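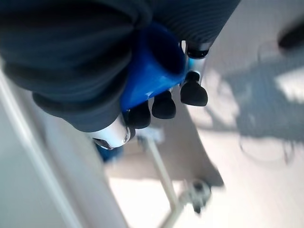 Three black fingertips, one bright blue thing to hold on to.

How Do You Teach a Robot to Use Its Hands?
By Raghda Saliba

Think back to when you learned to tie your shoes. Somebody probably sat down beside you and showed you, and then showed you again, and maybe they even put their hands over yours and moved your fingers through the loops. You couldn't have learned it from a list of instructions, could you? Robots can learn by being shown, too, and at the Isterix workshop in Drellville that is how people teach them to work with their hands.

One way is to teach by touch. The teacher takes hold of the robot's arm and gently moves it through the job, and the robot remembers how every joint bent along the way. Another way is by remote control. The teacher stands a little distance off, wearing a special pair of gloves, and when the teacher's fingers curl, the robot's fingers curl. It's a bit like playing Simon Says with a very patient friend who never gets tired of being told what to do!

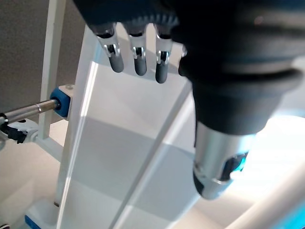 Fingers are the hardest part to teach. Yours can feel whether a grape is squishy or a marble is smooth, and you don't even have to think about it. A robot finger needs help with all of that. This hand has shiny metal parts in the middle of its fingers, with hinges so they can bend, and soft rubber on the tips. Rubber is grippy (think of the bottoms of your sneakers), so things are less likely to slide away when the hand closes on them.

Now, one lesson is never enough. For a job called Maldonado, which is all about working on the underside of a white panel, the teachers in Drellville recorded 349 lessons in August. Every lesson was a tiny bit different, because a robot that has only seen a job done one way gets muddled when something moves over by an inch.

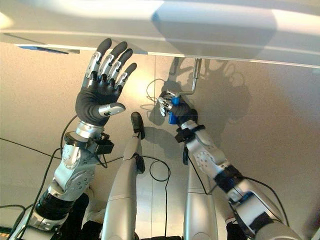 Reaching up with both arms. Try holding yours up like this while you read the next part!

While the teacher works, the robot's computer saves what its cameras see and where its arms and fingers are. Later, a learning program looks through all those lessons and hunts for patterns. When the panel looks like this, the arm goes there. When the tool is here, the fingers close.

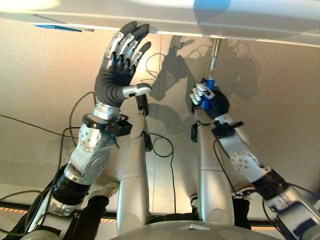
After enough practice, the robot gets to try the job by itself, with the teacher watching. The first tries can be pretty wobbly, and that's fine. The teachers look at what went wrong, record more lessons, and let it try again. An older project, Plerkimetti, took 2,482 lessons before everyone was happy with it.

Try it at home: You need 2 people and a cup. One person is the robot and closes their eyes. The other is the teacher, and moves the robot's arm slowly to pick up the cup. Do it 3 times, then see if the robot can do it alone. Now move the cup a little to one side and try again. What happened?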